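Ekura Retreat Kit for Youth Groups
From Luva Resources. Item 411. Updated October 12, 2021.
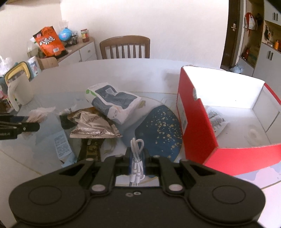

Ekura is a weekend retreat in a box, written for church youth leaders who have already promised the parents there would be a retreat. It covers Friday supper to Sunday lunch, with talks, small group questions, two games that can be played indoors, and a closing service the students lead themselves. All of the teaching is on paper. There are no videos, so the success of Saturday evening does not depend on the lodge projector, or on a white charging cable coiled up in a bundle like the one in the photo and packed by somebody who owns a different phone. Our first retreat kit had videos. We have read your letters.

The theme is the Good Samaritan, taken slowly. Each session stops at one person on the road and asks the group to stay there a while, including with the two who walked past, who tend to get more sympathy from teenagers than you might expect.

What's in the box
Leader's guide, spiral bound, lies flat on a music stand
10 student journals
10 prayer cards for the drive home
5 session outlines, one sheet each, large type
Packing list for students (they will not read it)
Packing list for parents (same list, different title)

Bigger group? Journals and prayer cards are sold together in packs of 10. Leader's guides are also sold singly, and we suggest one for every adult who will be put in charge of a small group without warning.

Which edition do I want?
The Ultside edition is for middle school. Sessions are shorter and the games are louder. The Kongkaew edition is for high school and adds an hour of silence on Saturday morning. Leaders worry about the silence. Most students sleep through part of it, and the guide has a kind word to say about that.

Both editions were revised in June. The skit is gone.

Shipping and returns
Kits ship flat by ground mail. Unopened kits can be returned. Journals with writing in them belong to whoever wrote in them, and we don't want to see them.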